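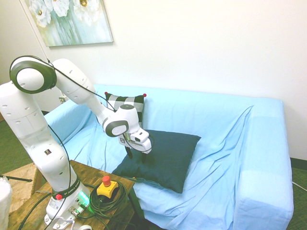 Ticket 598: Scheduled print jobs from Lendport office held in queue
Status: Resolved
Priority: Normal
Product: Vamon print server
Opened: 27th November

Problem
Jobs sent from the Lendport office to the second-floor printer stay in the queue with the status "Held." Jobs from Gindholm to the same printer go through. No error is shown to the user.

Log
Restarted the spooler service. Held jobs stayed held. New jobs were also held.

Deleted all held jobs and sent a one-page test from a Lendport desktop. Held. Same file sent from Gindholm printed.

Compared the two queue definitions. Driver, port and paper size match. The Lendport queue has a page quota of 1000, the Gindholm queue has none.

Checked the quota counter for Lendport. It read 548, so the limit was not reached. Quota ruled out.

Turned on verbose logging. Each held job shows "owner not resolved" after 3 lookups. The server was asking the old directory address, which was retired with the move to the new subnet.

Fix
Changed the directory address in the Lendport queue settings and restarted the spooler. Test page printed. Released the remaining jobs and all of them cleared.

Follow-up
The old address is still in the backup configuration. If that file is restored, the fault will return. Backup to be rebuilt before the January update.
Verbose logging turned off again. The log partition was almost full.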